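Starting seeds in paper cups, who else does it?

Voslow Allotment and Garden Forum > Growing from Seed > Tomatoes and Chillies

Wultari
Posts: 1,398
Right, it's that time of year again and I am far too excited! Sowed the first of my chillies in February and they're up already, every last one of the yellow ones and most of the red. This year I've ditched the plastic trays and gone over to paper cups, the ordinary hot drink sort. Three holes in the bottom with a skewer, fill with sieved compost, one seed each, on to the windowsill. They're taller than a normal module so the roots get a proper run, and I can write the variety straight on the side in pencil. Does anyone else do this? I'd love to know how long yours last before they go soggy.

Juntunen
Posts: 212
Yes! Third year for me and I wouldn't go back. Mine hold up for 7 weeks if I water from underneath and tip out what's left in the tray after half an hour. Water from the top and the rims go floppy and you get green fuzz round the outside by week four. The fuzz doesn't hurt anything but it does put my wife off having them in the kitchen.

One tip, go for the dark cups if you can get them. The white ones let light through and the roots seem to shy away from the sides.
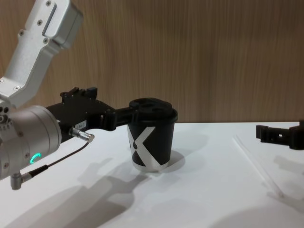
Posted by Nitisix, March 1, 2022
Posts: 2,000

Black paper cups are what I've settled on as well, so I'm with Juntunen there. Not convinced about the light though. I grew the same tomato in white and black side by side last spring and when I knocked them out the roots looked identical. What I did notice was that the black ones warmed up much quicker on a sunny sill, and the seedlings in those were through two days sooner. Lovely in a cold spring, a bit risky if you're in a south-facing conservatory like my sister's, where they cooked.

Where I really disagree is on the size. Everybody goes for the big ones and I think it's a waste of compost! A small cup is plenty until the first true leaves, then pot on.

Wultari
Ooh, but potting on is exactly what I'm trying to get out of. Chillies sulk for a week every time I move them. If they can stay put in a big cup until they go in the greenhouse I'm happy, and so are they.

Nitisix
Chillies maybe. Tomatoes love being moved, you can bury the stem deeper each time and they root all the way up it. Try it with half of yours and see, you'll be amazed at the difference.

Juntunen
Can I ask what people do with the cup at planting out? I used to put the whole thing in the ground, thinking it would rot. Dug up last year's bean row in the autumn and there they all were, lining and all, with the roots going round and round inside. I peel them off now. Slit down the side with scissors, takes a second.

Wultari
Peel them off, definitely. The lining is plastic on most of them. I rinse mine and get a second sowing out of the good ones, usually basil or lettuce as they don't stay in long.

marrowfat
Posts: 8
New here and loving this thread. Would it work for sweet peas? I've been saving loo roll middles but they fall over if you so much as look at them.

Nitisix
Perfect for sweet peas! Big cups for those, I'll give Wultari that one. Two seeds to a cup, pinch out above the second pair of leaves, and stand them somewhere cool once they're up or they go leggy. And put them up high if you've got mice, I lost the lot one year.

marrowfat
Brilliant, thank you. Soaking the seeds tonight.

Juntunen
No need to soak them, mine come up just as well without. But that's a whole other thread and I think it got locked last time.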